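## 3. Folding methods and the laundry task

Our project compared ways of folding everyday clothes on a flat table. The aim was to find a short set of steps that gives a neat result on different garments. Teodoro Saludo wrote the first version of the instructions in August and the rest of the group revised them. We called the final version Trimine, after the street where we did our early trials.

The load was 34 items, taken from two households in Tomivville. Each item was folded several times, which gave 229 folds in total. We used a plain white table with a laundry basket standing at the back, so that clothes could be taken out one at a time.

### 3.1 Trousers

Trousers are laid lengthwise, waist at one end and legs together. The legs must be straightened before the first fold – if one is rumpled, the crease carries through to every layer after it. 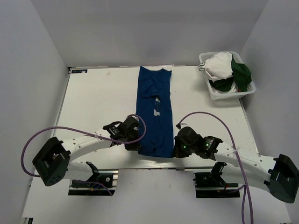 One leg is then brought over the other, with the seams lined up as closely as possible. The hem is taken up to the waist and the whole thing is folded once more. Thin fabric slipped a good deal at this stage. Heavier cotton stayed where it was put.

### 3.2 T-shirts

T-shirts took longer than we had planned. Most of the time went on spreading them out, especially the sleeves, which tend to tuck under the body. Our first instructions said to start at the hem. We changed this to the shoulders, as these are easier to find and hold on a crumpled shirt. 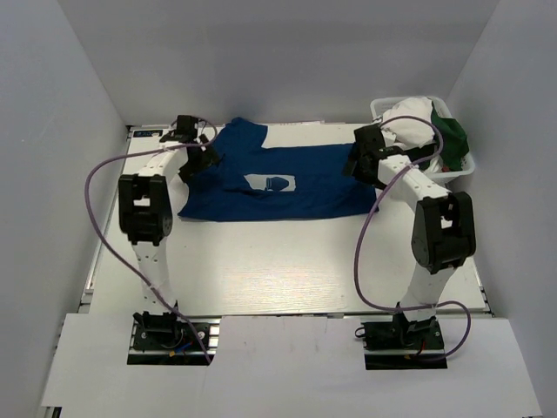 Once the shirt is flat, each side is folded in towards the middle and the sleeve is turned back on itself. The bottom is then brought up to the collar. Of the 70 T-shirt folds, 8 had to be started again from the beginning, mostly dark shirts where the sleeve edge was hard to see against the body.

### 3.3 Stacking

Folded clothes were stacked by type, with trousers at the bottom. We did not measure the height of the stacks. Results for towels are in section 4.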